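Speaker notes: Writing by hand again (the long version, for the library evening)

Slide 1, title
Wait for the door to close. Say hello, thank Larasati Hutapea for the invitation, and mention that the handouts are on the chair by the coat rack. Then go straight in. I want to talk about letters tonight, real ones, on paper, with a stamp!

Slide 2, how I got started
It was January and I was clearing out my aunt's place in Zoseck. There was a drawer full of letters, and I sat on the floor and read until it got dark. Some were four pages about a roof. One was only a recipe for plum cake and the words "come soon." I couldn't stop (I still haven't, ask my family). That same week I wrote 11 letters to people I'd lost touch with, and my hand ached like I'd been digging.
PAUSE. Ask who has sent a letter in the last year. If few hands go up, be nice about it.

Slide 3, what to write
People freeze up at the first line. So skip the first line! Start with the weather, or the soup, or the neighbor's dog who has learned to open the gate. Read out the soup letter here. Go slowly, the bit about the burnt onions gets a laugh if you don't rush it.
Then say: one page is plenty. My favorite letter of all time has 36 words in it.

Slide 4, what to write with
Keep this short or I'll talk about ink until midnight. Any pen you like the feel of is the right pen. Fountain pens are wonderful, ballpoints are fine, and color is allowed. A green marker on the envelope makes a mail carrier's day, I'm convinced of it. Try things on scrap paper first and turn the sheet over to see what bleeds through.
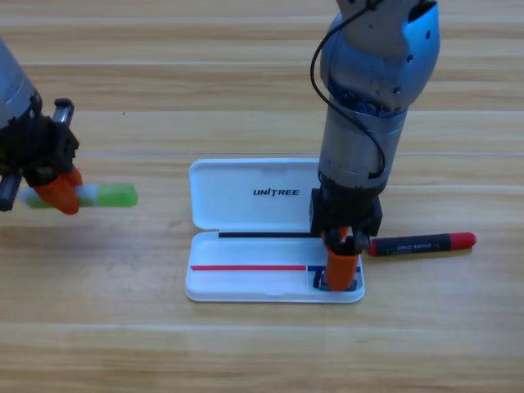 Ida Bauerfeind wrote to me after the Oseton talk that she'd tried all the nice pens and gone back to pencil, and could I please stop making pencil people feel like children. Point taken! Her letter was lovely, soft and gray and easy to read, and she'd rubbed out one word so hard that the paper had gone thin. So pencil is in the talk now. Thank you, Ida.

Slide 5, handwriting
Somebody will say "but my handwriting is awful." Mine is too. Hold up the postcard that went to the wrong street because of my sevens. Tips: write bigger than feels normal, leave space between lines, print the address in capitals. If you're left-handed, tilt the page and see what happens.

Slide 6, keeping it going
This is the part I care about most. Lovely Umali and I have been writing back and forth for years now, and the gaps are part of it. Two weeks, two months, who cares. Don't start with an apology for being slow. Cross it out if you've already written it.
I keep stamps and envelopes in one box by the kettle. (Show the box. Don't open it, everything falls out.)

Slide 7, tonight
We write one, right now, ten minutes. Paper's at the front. Put on the piano music, low. Walk around but don't look over shoulders.
If time is short, drop slide 5 and keep this.

Questions
Likely ones: where to find a pen pal (the sign-up sheet, Jannik Dreßler has it), whether typing counts (sure, sign it by hand), what to do with old letters (a shoebox, somewhere dry).
Collect the pencils at the end. Stamps are in my coat pocket.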